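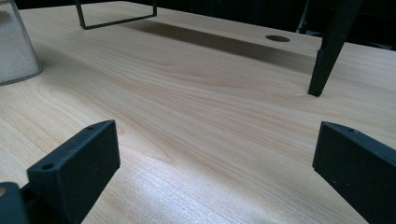
Reading Protest Coverage: Notes for Unit 3
Posted 24/07/2022

Hi everyone. I typed these up from what I said in class, plus a few bits I ran out of time for, so forgive the rambling. You'll want them next to you when you do the Rokitz assignment.

We started with the march in Segura. Quick recap for those who missed it: several faith groups and a couple of labor unions walked together from the old rail station to the city hall, after arson at a prayer hall the week before. The Grernero ran it on the front page with the number 3945 in the headline. The Guvow, the same evening, said "hundreds." Same march, same streets! So who was right?

Well, both papers could defend what they printed. The 3945 came from the organizers, who had people with clickers at the station gate. The Guvow reporter was at the city hall end, where plenty of marchers had already peeled off to go home, and she went with what she could see. My complaint is that neither story told us any of that. When you write about a crowd, say where the number came from and where that person was standing. It takes one sentence.

Who gets quoted

I asked you to mark every quote in the Grernero piece with a colored pen: one color for officials, one for organizers, one for people who just turned up. Most of you came back with a page that was nearly all officials, and I got the same. The first marcher shows up in paragraph nine, and she's there to say the weather was nice. I love a weather quote as much as anybody, but she had walked with her kids past a burned building, and I'd have liked to hear about that.

Look at the verbs too. The mayor "stated." The police spokesman "confirmed." The organizers "claimed." Read those three in a row and you can feel the floor tilting a little. "Said" is a wonderful word. Use it until you're sick of it and then keep using it.

The word "condemn"

This one took up half our discussion and I'm glad it did. When a religious group holds a rally against violence, the headline is very often that they "condemned" the violence. Somebody in the second row asked why that counts as news, and whether we'd write it about any other group. Good question, and I don't have a tidy answer. Sometimes condemning something is exactly why people came out, it's on their banners, and leaving it out would be silly. Other times the reporter asked for it, and the reader never learns that there was a question. If you asked, let the reader know you asked ("When asked about the attack, she said...").

The background paragraph

Please go easy on these. The Guvow story has four paragraphs of background on attacks in other countries and two on the march itself. A reader in Segura who wanted to know what was said on the city hall steps had to go somewhere else. Background should help me understand the thing in front of me. If I can cut it and the story reads the same, cut it.

The Rokitz assignment

Rokitz is the news archive you all have a login for (if yours still doesn't work, write to me and not to the help desk, they're swamped). I've put 98 articles on rallies and vigils in our class folder. You don't have to read them all! Choose two that cover the same event and write up:

- where each crowd number comes from, if the story says
- who is quoted first, and who is quoted last
- any verb of speaking other than "said"
- one thing you'd still want to know

Two pages, double spaced. Page 66 of the course reader has a sample write-up from an earlier class. It's a bit long in the middle but the comparison of the two openings is lovely, so steal the method.

People always ask whether they can use TV clips. Not this time, we'll do broadcast in October, when we also get to live blogs and corrections. Print or web text only for now.

Bring your marked-up copies next time, even if they're messy. We'll swap with a neighbor and I'll put the two Segura headlines back up on the board, so start thinking about how you'd rewrite them.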